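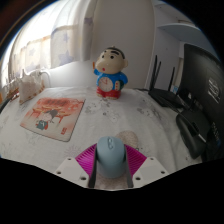
Light blue mouse, magenta fingers, clock boy supervising.

Draft handling rules for hand-held grippers, comments please
Posted by Poppy Blackburn, 2018-09-26

Renness want our house rules in writing before we send the next 200 demos. So far:

1. Grip by the sides. Pads on the flat of the object, ribs never.
2. Lift clear, hold, set down. No dragging.
3. Background stays as you found it. No tidying between takes.
4. Check the finger screws every 105 grasps.

tapley_y: Rule 3 is going to start a fight. I'd clear the table. You've got a router, a monitor and a wee fella with a clock in his belly all competing with one mouse.

Poppy Blackburn: People's desks have rubbish on them, Yvonne. I refuse to train anything on a desk that's been to finishing school.

mottram_dave: Agree with Poppy. Patterned cloth stays too. We binned 172 takes at Felwood in August over a plain grey bench and I'm still sore about it.

tapley_y: You binned them over the lighting, Dave. I was there. Which reminds me, there's no rule about windows. That curtain is glowing like the second coming.

surkow_sam: Why 105 for the screws?

Poppy Blackburn: It was 100 and then I lost count once.

surkow_sam: Put that in the standard.

Reader comments (3)

benchrat: Rule 2 needs a hold time. "Hold" to my lot means until smoko.

kelpie342: Can rule 1 cover mugs? Sides are all a mug has.

tapley_y: Still clearing my table.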